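Water hardness limit to change for Indlow and Punley supply zones

Households and businesses in the Indlow and Punley supply zones will receive partly softened water from 18th March, when the new treatment stage at the Citance works enters full service. The change follows a trial period in February during which the plant ran at reduced flow and the output was returned to the raw water main.

Water drawn from the chalk boreholes at Citance has a total hardness of 370 milligrams per litre, expressed as calcium carbonate. This places it well inside the band normally classed as very hard. The operator, Vida Water, expects the blended supply leaving the works to be softer by 30 per cent. Customers will still be in a hard water area and appliance settings should be adjusted with that in mind.

The new stage uses pellet softening. Raw water is pumped upwards through a tall reactor containing fine sand, and a small dose of caustic soda raises the pH. Calcium carbonate then forms on the sand grains, which grow into pellets and sink to the base of the vessel, where they are drawn off at intervals. Two reactors have been installed, with one able to carry the full softening load at normal winter demand while the other is drained for inspection.

Only part of the flow passes through the reactors. The remainder is routed around them and mixed with the softened stream ahead of the contact tank, where the pH is corrected and the water is disinfected as before. Vida Water said this arrangement gives closer control of the final hardness than treating the whole flow, and keeps chemical use down.
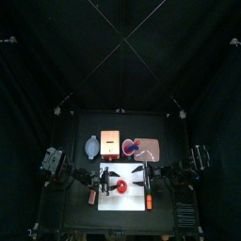 Alkalinity will fall slightly as a result of the process. Sodium will rise by a small amount, remaining within the permitted limit for drinking water. Fluoride and nitrate levels are not affected by pellet softening, and there is no change to the phosphate dose used to protect customers on older lead service pipes.

The works at Citance supplies Indlow directly through the trunk main. Punley is fed from the service reservoir above the town, so the change there will be gradual - water of mixed hardness is likely to be present in the zone for several days. Properties at the ends of the network may notice it last. Any cloudiness during this period should clear from the bottom of the glass upwards and is caused by fine air bubbles.

Dishwashers with a hardness setting should be reset once the new figures for the relevant postcode appear on the supplier's website. Home brewers, aquarium keepers and laundries that dose by hardness should take their own reading first. Existing domestic softeners can be left in use, although metered units will need fewer regenerations.

The scheme includes 860 metres of new pipework within the site boundary and a covered store for spent pellets, which will be sold for use as agricultural lime. Reinstatement of the access track is due to follow, weather permitting. No road closures are planned.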